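Minutes of the Bradness hand-teaching group, 20 October 2019

Amrit Sandhu took the chair and thanked everybody for coming (and for the biscuits, which were very good indeed). The September minutes were agreed with one small spelling put right.

**Item 2: packing by hand**

We had a long and happy talk about the bedroom work, where the task is shown with a pair of hand-held grippers and small soft things are handled beside an open cardboard box. Amrit would dearly like everyone to take fabric slowly, and to let the jaws close fully before lifting!
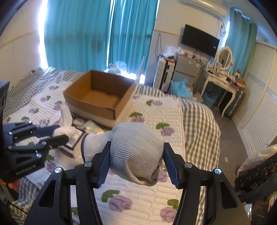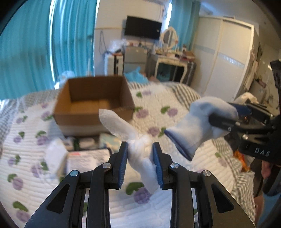

Nataša Krasniqi felt that slow was all very well, but people at home don't move like that, and a robot taught only by careful hands might get in a muddle with a quicker one. She asked for 6 takes at an everyday pace for every 2 slow ones, and after some friendly back and forth this was agreed.

**Item 3: Dronder**

Remote control trials held over until the spare cable arrives from Gerlach.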